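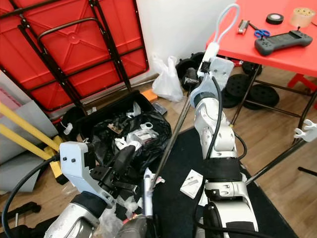
4.2 House rules for shared workspaces

I came to this section reluctantly. When Yareli Bermúdez and I started the Mindau study, I figured the rules part would take up half a page and the interesting stuff would be the motion data. Instead I ended up with a binder (a real one, with rings) and a lot of opinions, so bear with me.

Our starting point was the set of rules the Zivinholm lab already had taped up by the door. There were 60 of them. Some were sensible, some had been written after one bad afternoon and never looked at again, and a couple flatly disagreed with each other over who was allowed to clear a fault. We asked everyone who ran sessions to log each time a rule was checked, skipped or argued over, and by the end of December we had 1,454 entries. Of those, 137 were marked as skipped on purpose, and those are the ones I want to talk about.

Most of the skips had to do with the floor. Fig. 3 is typical of how our sorting work looks: two arms, an open crate of white plastic parts in a black bag, and crumpled clear packaging lying close to the grippers. The old rule 14 said "keep the work area clear of unrelated items", and I can see why people gave up on it. What counts as unrelated? Is the bag the parts came in unrelated? Melquiades Beltrán, who ran the evening sessions, wrote "define area" next to it in the log so many times that he started abbreviating it to DA.

Fig. 3. Two-arm sorting at floor level, with the parts crate between the arms and hand tools and tape on the red table behind.

So we split rule 14 in two. The first half covers the reach zone, meaning anywhere either gripper can get to at full extension, including behind the arm (people forget behind!). Anything in that zone has to be part of the task, and film, bags and wrap count as part of the task only if the session sheet says so. The second half covers everything else within a step of the reach zone, and it's much looser. You can have a table there, and you can have your stuff on it.

The table got its own argument, mind you. In Fig. 3 there's a handheld controller with two joysticks sharing a tabletop with scissors, a small metal tool, a roll of black tape and a roll of clear packing tape. I like having everything at hand and I'd happily work that way all day. Yareli doesn't, and her point was about reaching for a controller in a hurry – you want your hand to land on it without looking. We settled on a marked spot at the near corner of the table, with nothing else allowed inside the marking. Scissors go at the far end with the blades closed.

Cables were the other big one. The Jokholm handbook, which we borrowed from heavily, asks for a slack check before every session, with each arm driven slowly to its limits while a second person watches the loops. It's dull work and people hated it at first. We kept it, but cut it back to the start of each day and after any change of gripper, and skips on that rule dropped off nicely once it stopped feeling like a punishment.

I should mention weights and furniture too. Folded tables, poles, stacked plates and the like tend to collect along the walls of any room where things get built. Our new rule says that anything leaning must be either secured or laid flat if its fall could bring it into the reach zone. Meléndez, our partner site, wanted a fixed clearance of 2,000 mm for everything, full stop. Their room is a lot bigger than ours, and we couldn't have met that without moving out a wall, so the fall test is what we both signed in the end.

The revised list is in Appendix B. It's shorter than the old one and the wording is plainer, though I'm still not happy with rule 9 on who may reset an arm after a stop. Melquiades favours the person holding the controller, and Yareli favours whoever has the clearest view of both grippers. For now the list says they have to agree out loud before anybody touches the reset, and we'll be logging that one again next term.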